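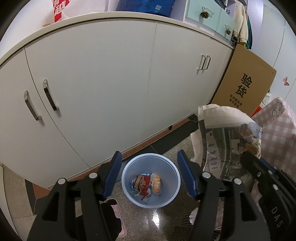 In meinem Projekt ging es um eine Frage, die in der Vorbesprechung noch ziemlich harmlos klang: Welche Greifbacken nehmen wir für den handgeführten Greifer, wenn wir damit zu Hause aufräumen wollen und nicht im Labor? Edith Bermúdez, die mich betreut hat, meinte gleich zu Anfang, ich solle mir bitte keine schönen Holzwürfel aussuchen, sondern Zeug, das wirklich herumliegt. Also Müll! Der hellblaue Papierkorb mit den zerknüllten Snackverpackungen wurde dann so etwas wie mein Standardziel, und zwar mit dem Greifer von oben, sodass der Korb zwischen den beiden Fingern liegt. Die blauen, gerippten Backen an den Innenseiten sind übrigens Variante B, mit der ich am meisten gearbeitet habe.

Was ich verglichen habe

Variante A waren glatte Backen aus hartem Kunststoff, die ich selbst gedruckt habe (zweimal, der erste Satz war zu breit und hat an den Gelenken geschliffen). Variante B sind die gerippten, Variante C war eine weiche Schaumauflage, die ich intern Llanos genannt habe, weil sie so schön flach ist. Der Name ist leider hängen geblieben und steht jetzt auch in allen Tabellen.

Pro Variante habe ich 80 Griffe gemacht, immer mit denselben Arten von Gegenständen: leere Folienverpackungen, ein Stück Stoff, ein Hausschuh und ein kleiner Karton. Gezählt wurde ein Griff nur, wenn ich das Ding anheben, 10 Sekunden halten und dann an einer anderen Stelle wieder ablegen konnte. Kurz hochzupfen galt nicht, da war Edith streng.

Ergebnisse

Mit den glatten Backen gingen 18 Griffe daneben, fast alle bei den Folien. Man drückt zu, die Folie knistert, und dann rutscht sie ganz gemütlich nach unten raus. Beim Karton waren sie dafür völlig in Ordnung. Die gerippten Backen hielten die Folien deutlich besser, vor allem wenn man eine Knickkante zwischen die Rippen bekommt, und auch beim Hausschuh musste ich kaum nachfassen. Llanos war beim Stoff super und beim Hausschuh auch, hat sich aber nach dem zweiten Nachmittag an der Spitze abgelöst. Ich habe nachgeklebt, danach war die Auflage etwas dicker und die Finger schlossen nicht mehr ganz. Die späteren Werte für C sind also mit Vorsicht zu genießen.

Die Kamera

Eigentlich wollte ich die Kamera am Greifer gar nicht groß behandeln, aber sie hat mich dann doch fast eine Woche gekostet. Durch das Weitwinkelobjektiv sehen gerade Schrankfronten gebogen aus, und meine erste Abstandsschätzung war am Bildrand einfach Quatsch. Nach der Kalibrierung mit dem Schachbrettmuster war es besser. Insgesamt habe ich 594 Einzelbilder von Hand durchgesehen und markiert, wann die Finger das Objekt zum ersten Mal berühren – das würde ich beim nächsten Mal definitiv früher automatisieren. Glänzender Fliesenboden ist außerdem gemein, weil mein Skript die Spiegelungen gern für helle Folie gehalten hat.

Was noch offen ist

Für die Fortsetzung im Januar bleiben wir erst mal bei Variante B. Ich möchte noch eine Mischform probieren, unten gerippt und an der Spitze weich, die Zeichnung dafür liegt schon im Projektordner unter Grinden. Die Griffkraft habe ich bisher nur nach Gefühl dosiert, da fehlt ein Sensor, und mein Gefühl ist nach einem langen Freitag ein anderes als am Vormittag. Die Rohdaten und das Auswerteskript hat Edith, die Druckdateien für die glatten Backen gebe ich gern weiter (bitte die zweite Version nehmen!).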